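3 min read

Genthorpe build thread, part two. The arm is bolted to the bench at the shared shop and homes repeatably on all joints.

1/ Rewrote the homing routine in October. The old one drove each joint to its hard stop at full current. The new one limits current first, then backs off four degrees and sets zero.

2/ Gripper is the Imow plate design, second revision. Fingers are flat. I drilled the bracket with round holes so pads can move without a reprint. Bracket mass dropped to 340 g.

3/ Camera calibration next. Fixed targets only – no checkerboard yet. The storage wall gives plenty of hard edges: pegboard holes, the wire basket under it, two orange-handled clamps hanging on the board.
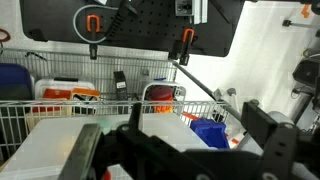
4/ Feature matching. The pegboard is a poor target. A regular grid matches itself at every pitch, and the solver slid one hole over more than once. I masked it out and kept the orange and blue items.

5/ Result after masking: 1,629 matches kept, 532 rejected. Residual is lower but drifts when the wrist rolls. I suspect the mount.

6/ Control code is still the Mimari branch with the Wanigasekara filter on joint velocity. Latency is around 4 ms. Fine for pick and place, too slow for contact work.

7/ To do: stiffen the camera mount, route the wrist cable, repeat the run with the mask off for comparison.

© 2022 Genthorpe build log · Contact · Back to top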